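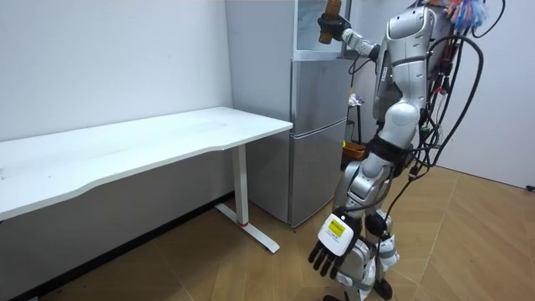 Fridge organisation is one of those subjects I could bore people with for hours, so I'm going to get it all down here and spare my family. I've lived with small kitchens all my adult life, and most of my food waste came from losing things behind other things. Bottles are the worst for it. A tall one, like the amber-brown bottle up by the top of that fridge, wants to live in the door, standing upright, and it should be the only sort of thing that lives there. Milk does not belong in the door! It's the warmest bit of the whole fridge and mine used to turn two days early until I moved it to the middle shelf.

Start with everything out

Pick a time when you've not just been shopping. I do mine first thing in the morning, kettle on, washing-up bowl full of hot water and a spoonful of bicarb. Pull the lot out on to the worktop, take out the shelves and the salad drawers, and let glass shelves come up to room temperature before they go anywhere near hot water (I cracked one in my old flat and the replacement cost more than I'd spent on food that week).

While the shelves are drying, poke a cotton bud down the little drain hole at the back. If you've ever had a puddle under the salad drawer, that's usually where it comes from. Mine was blocked with a bit of parsley. 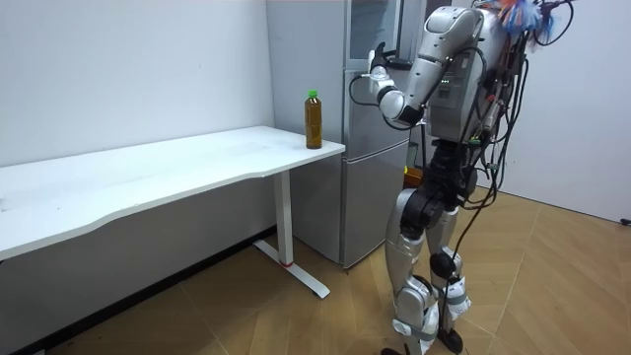

Door seals are the other thing people forget. Wipe them with warm soapy water, get right into the folds with an old toothbrush, then dry them properly. To test one, shut a strip of paper in the door and tug. If it slides straight out, the seal is tired. Try cleaning it again before you spend money. My friend Anoma Wijesinghe warmed hers up with a hairdryer on low and eased it back into shape with her fingers, and it's held ever since.

What goes where

Raw meat and fish on the bottom shelf, in a tub with sides. Cooked food and leftovers above that, dairy in the middle, and jars you open once a month right at the top where they won't get in your way. Salad in one drawer, fruit in the other, with a folded sheet of kitchen paper under both. Change the paper when it feels damp.

I keep a shallow tray at eye level for anything that needs eating first. Half an onion, the end of the cheese, three spoonfuls of rice. It's the best thing I've done in this kitchen and the tray came out of a box of chocolates.
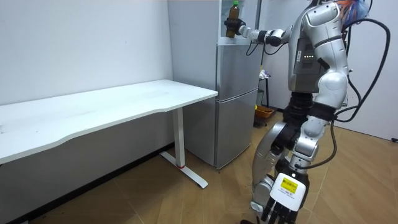 Cold drinks without the clutter

We get through a lot of iced tea in summer and I was forever finding four bottles open at once. Now there's one open, one chilling, and the rest stay in the cupboard. Write the day you opened it on a bit of masking tape and stick it on the cap. Homemade goes in a 900 ml bottle, which is as much as we'll drink before it starts tasting stale. Let it cool before it goes in, and don't add the lemon until you pour.

Oh, and if a cap is stuck, a rubber band round it gives you all the grip you need.

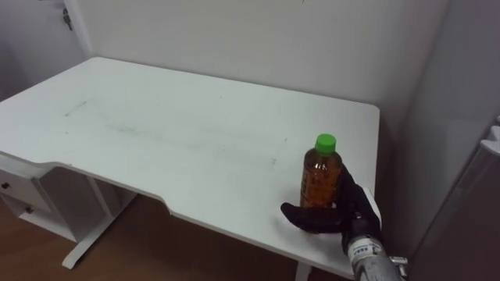
Marks on white surfaces

Ibrahim Ibrahim wrote in after my last page to ask about grey smudges on a white table. Try a damp microfibre cloth and a drop of washing-up liquid first. If that doesn't shift them, make a paste of bicarb and water, rub very gently in circles, and rinse it off well. Test it somewhere hidden, especially on anything shiny, as you can dull the finish. I'd leave those white sponge erasers for last. They do work, but they're a very fine sandpaper really, and I've got a pale patch on my bathroom door to prove it.

Coasters help too, if you can get anyone in your house to use them. I'm still trying.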